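# About Wosus

Wosus is a small company which sells second-hand clothes for children from birth until 12 years. We started in March with one rented room in Pullano and 59 pieces, most of them from our own cupboards. Today we have around 900 pieces in the shop, and we send parcels every working day.

The name has no deep meaning. We wanted a short word that is easy to say in several languages, and this one was still free.

## How we choose

Families bring or post to us the clothes which became too small. We look at every piece by daylight, on both sides, and we check the seams, the zips and the elbows. If we find a fault which we can mend, we mend it and we write it in the listing. Clothes that we cannot sell go to the textile collection in Kurkunton.

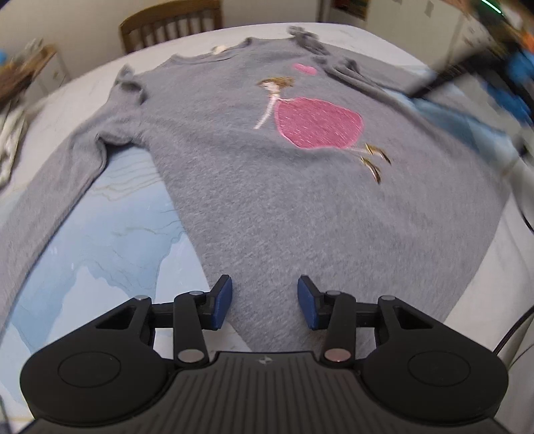 *Grey sweater with balloon-skirt girl and small pink heart*

We pay the family when the piece is sold, not before. The share is the same for everybody, and you can read it in the form which you sign at the beginning.

## Our two places

The shop in Pullano is where you can try and buy. The store in Montecinos is bigger but it has no fitting room, so please do not travel there without writing to us first. Parcels are packed in Montecinos. Last year 200 families sold with us, and 392 parcels went out in our busiest month.
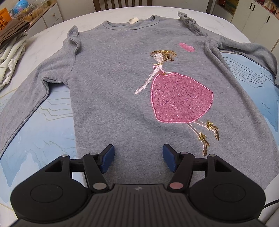
*Sweatshirt with ruffled shoulders and a girl on the front*

## What we do not take

We do not accept shoes, car seats, helmets or underwear. School uniforms we accept only from schools in Pullano, and please remove the name labels before you bring them.

## Visiting and writing

The shop is open from Tuesday to Saturday, in the morning and again after lunch. For questions about a parcel, please write your order number in the subject of the message. We answer in English, and we try to do it on the same day.

Page last changed: Apr 15, 2021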